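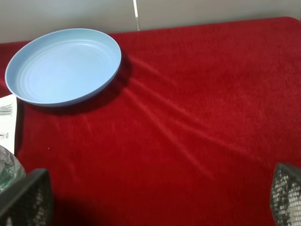
Red polyester pile throw: lint and color rub-off after three washes

Mindlow Household Help > Laundry and Fabrics > Dye and Finish
Posted by Socorro Guzmán, October 13, 2022

I have a deep red throw with a short, velvety pile that I use as a table cover. The care label says 100% polyester, wash cold, tumble dry low, do not iron, do not bleach. There is no maker's name on the label, only a style code and a line reading 150D/144F, which I take to be the yarn.

Two problems. First, it sheds. After each wash the dryer filter is full, and for several days afterward short red fibers show up on anything set down on the cover. Second, a damp white cotton cloth rubbed on it comes away pink. A dry cloth comes away clean, or nearly so. I have read repeatedly that polyester does not bleed, so I would like to know whether the label is wrong or the advice is wrong.

Wash history so far:
Wash 1: cold, normal cycle, powder detergent, one rinse, spin at 1,000 rpm, tumble low.
Wash 2: same, with a cup of white vinegar in the rinse to set the dye.
Wash 3: cold, gentle cycle, liquid detergent, fabric softener, line dried.

The washer is a front loader, a Tremport with a 9 kg drum. The water in Akton is hard. I did not notice any difference in the rub test between the first wash and the third. The lint was somewhat less after the third, but I had line dried it, so there was no filter to check and I may be comparing two different things.

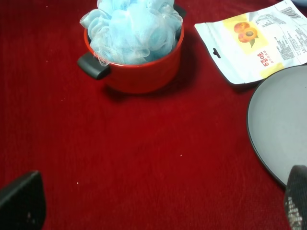 Lint removal between washes is the part I have spent the most time on. A sticky roller works but uses up sheets quickly, and it seems to drag the pile flat in one direction. A rubber glove rolls the fibers into small pills and leaves them there. What did best was a dry mesh bath sponge, like the light blue one in the little red pot, pulled lightly across the cloth in one direction and shaken out over a bin. I have not seen this suggested anywhere and would like to know if the netting is likely to damage the pile over time.

Specific points I need settled: whether the vinegar did anything, whether a hotter wash would help or hurt, and whether the cover can ever be washed with other things. I would also like to know if it is safe to leave under light-colored plastic dishes for long periods.

Mélanie Morin
Accepted reply

The label is probably right. The advice you read is a simplification.

Polyester is colored with disperse dyes. These have very low solubility in water and are driven into the fiber under heat, usually well above the boiling point of water and under pressure. Once inside they stay there at household wash temperatures. The trouble is the dye left on the outside of the fiber. After dyeing, the mill is supposed to strip the surface with a reduction clear, a hot alkaline bath with a reducing agent. On deep shades such as red, navy and black, much more dye is used, and if the clearing step was short or skipped the excess remains as a fine deposit. It comes off by rubbing. The trade word is crocking, and wet crocking is normally worse than dry, which agrees with your two cloths.

The yarn matters too. 150D/144F means 150 denier, 144 filaments, so each filament is close to one denier. Fine filaments have a large surface area for their weight. They need more dye to reach the same depth of color, and they hold more loose dye on the outside.

Vinegar: no effect on this. Acid is used in applying dye to wool, silk and nylon. It does not fix disperse dye on finished polyester, and it does not fix reactive dye on finished cotton either. It may have removed some mineral residue, given your water. Salt is no better.

Softener: stop using it. It coats the filaments, mats the pile, and can carry loose dye to the surface. Some softeners also leave a film that holds lint in place until something rubs it loose, so the fabric looks cleaner than it is.

Temperature: stay within the label. A hot wash would take off more loose dye, but heat can also set creases and crush the pile, and the damage is permanent. The safer route is more water and more detergent action at the permitted temperature.

Procedure:
1. Shake the throw outdoors. Brush it with the pile, then against it.
2. Wash it alone, pile side in, on a cold gentle cycle with the highest water level the machine allows. Use liquid detergent at the dose for hard water.
3. Add two extra rinses. In a front loader the rinse is the weak point for bulky fabric.
4. Spin at a reduced speed. A fast spin presses the pile into folds and you will see the lines afterward.
5. Tumble low until barely dry, and clear the filter halfway through. The airflow does most of the lint removal.
6. Repeat the rub test with a fresh piece of damp white cotton and keep the pieces in order, marked by wash number.

Expect the test cloths to get lighter by small steps. If there is no change after several washes done this way, the excess dye is more than home washing will clear, and you should keep the throw away from anything pale and damp.

Lint: most of it is cut fiber left from shearing the pile, and the supply is limited. If it keeps coming at the same rate the pile is poorly anchored in the backing. Check the edges. An open cut edge sheds long after the face has stopped, and a narrow bound hem will cure it.

The mesh sponge is fine if it is clean, dry and used lightly. The netting on most of them is soft polyethylene. Watch for the cord in the middle, which can snag once it works loose.

Washing with other items: only dark polyester, and only once the test cloth is clean.

Ocampo_R

had a red one like that, went in with my white socks. pink socks. color catcher sheets help, use two. I soaked mine in salt overnight and it was fine after

Mélanie Morin

The sheets do pick up dye that is loose in the water, so they are worth using as an indicator. They will not stop transfer by direct rubbing inside the drum. The overnight soak may have helped simply by being a long soak. I would not credit the salt.

Socorro Guzmán

Thank you. I have now done two washes by the procedure above, each with the extra rinses and the spin turned down. The damp test cloth from the second is visibly paler than the one I kept from before. The dryer filter was still full both times. 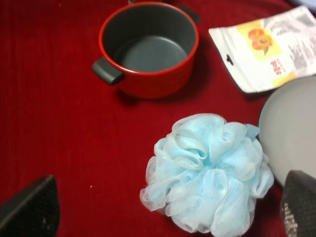
The edges turned out to be the larger part of the lint. Two sides are selvage and two are cut with a loose overlock stitch, and running a piece of tape along the cut sides picked up far more fiber than the same length of tape on the face. I will bind those two sides in November when I have the machine out again.

One point is still open, the plastic dishes. Is there a risk of the color moving into them if they stay on the cover for weeks?

Mélanie Morin

Some risk, low when dry. Disperse dyes are soluble in a number of plastics, and soft vinyl is the worst because the plasticizer helps draw the dye in. Hard polypropylene and melamine are much less affected at room temperature. Heat and oil both raise the rate, so put a trivet or a folded white towel under anything hot or greasy. If a pink mark does appear on the base of a dish and does not wipe off with dish soap, it has gone into the plastic and will not wash out.

Use a tightly woven tape for the binding and prewash it if it is cotton, otherwise it will shrink at the next wash and pucker the hem.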